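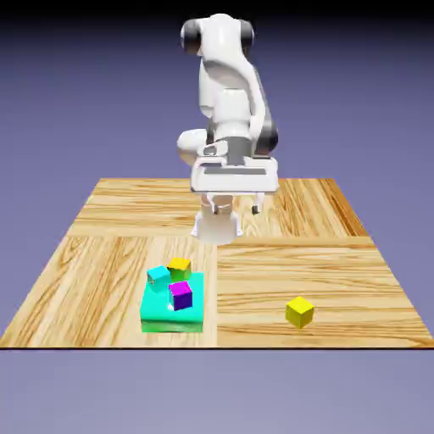

Attachment 1 of 1: render, white robotic arm over a square wooden tabletop

Ticket: Large print jobs stop partway and block the queue
Product: Prendix print server, with Darkell wide printer on second floor
Reported by: Canpolat office
Priority: Normal
Status: Closed, fixed

Original report
Opened 10th March. Any job over 15 pages stops before the end. The printer display says "Receiving data" and stays there. Everyone else's jobs pile up behind it. Canceling from the PC does nothing. The only way out is to switch the printer off, wait, and switch it back on. Then the same job starts again from page one and stops again. Short jobs are fine. It happens from Windows and from the two Macs.

Support, reply 1
Please send the firmware version from the printer's status page, and tell us how the printer is connected (cable or Wi-Fi). Also try one long job with the queue otherwise empty.

Canpolat office
Firmware is 4.2. Network cable, same wall jack since November. Tried a 53-page manual with nothing else waiting. It stopped at page 18. Tried it again and it stopped at page 22.

Support, reply 2
The stop point moves, so a single bad page in the file is unlikely. Please do the following:
Open the Prendix admin page and go to Storage.
Note the free space on the spool drive.
Start the manual again and refresh the page while it prints.

Canpolat office
Free space was 100 MB before we started. It dropped to zero and that's when the printer stopped. There is a folder called "held" with more than 1,000 files in it, some of them very old.

Support, reply 3
The held folder keeps copies of jobs that were sent with the "keep for reprint" option. They should be removed overnight. Check under Maintenance whether cleanup is turned on.

Canpolat office
It was off. We didn't know there was a setting. The Driltosik update last fall may have reset it, but we have no record of what it was before. Turned it on and ran it by hand. It took a while and gave one error about a locked file. Restarted the server and ran it again with no error.

Result
Free space is back to normal. The 53-page manual printed all the way through, twice, with other jobs waiting behind it. Cancel works from the PC again.

Still open on our side
The printer shows "Receiving data" when the spool drive is full and gives no disk warning. Passed to the Prendix team as a separate request.

Canpolat office
Fine to close. Please send the number of the other request when you have it.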